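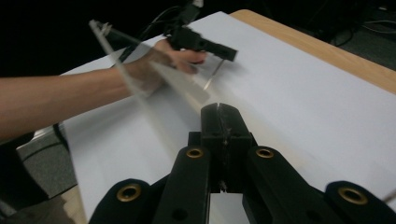

A clear plastic sheet at the workbench.

What Is Acrylic?
A reading page for middle primary classes, prepared by the Flillton Centre for Materials Learning

Look through the window of a museum case. The material between you and the objects may be glass, but it may also be a plastic called acrylic. Acrylic is hard, smooth and transparent. Transparent means that light passes straight through, so that objects on the other side can be seen clearly.

Where does it come from?
Acrylic is made in factories from chemicals that usually begin as oil or natural gas. Very small units called molecules are joined together in long chains. A material built from long chains of this kind is known as a polymer. The word comes from Greek and means "many parts".

To make a flat sheet, the liquid ingredients may be poured between two plates of glass and left to harden. This is called casting. Another method is to push soft, warm plastic through a long, narrow slot, in the way that toothpaste is squeezed from a tube. This is called extrusion.

Students who visit the Centre's Venham store will find 340 sheets standing in racks. Each sheet has a covering of paper or thin film on both faces to protect it from scratches. The covering is peeled away when the sheet is ready to be used.

Why can we see the edge?

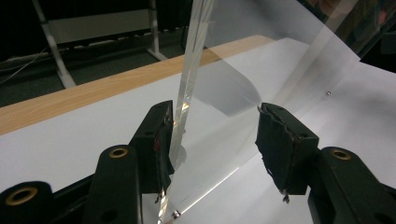 Light behaves in an interesting way when it enters acrylic. It slows down, and if it enters at an angle it also bends. This bending is called refraction. On the flat face of a sheet the effect is hard to notice, and the plastic can almost disappear against a plain background. The polished edge is much easier to find. On the upright sheet it makes a bright, glassy band with streaks of white and faint rainbow colour. The colours appear because white light is a mixture of many colours, and each one bends by a slightly different amount. A raindrop separates sunlight in a similar way.

Acrylic and glass
Acrylic weighs less than half as much as a piece of glass of the same size. It is also more difficult to break. Glass, however, is harder on its surface, and acrylic will scratch if it is wiped with a dirty or gritty cloth. Acrylic should be cleaned with a soft, damp cloth and mild soapy water.

What is it used for?
Acrylic can be found in aquarium walls, shop signs, skylights, rulers and picture frames. The Centre's display at De Haan Hall holds 1,949 shells behind acrylic panels, and it was designed by Teodor Rutkowska for visitors of all ages.

Words to know
Transparent: allowing light to pass through clearly.
Polymer: a material made of long chains of molecules.
Refraction: the bending of light as it passes from one material into another.
Extrusion: shaping a material by pushing it through an opening.

Classes may borrow the Centre's acrylic sample box, which contains 20 pieces in different colours and thicknesses. Teachers should send requests to Darnell Montoya, School Programs, before the end of May.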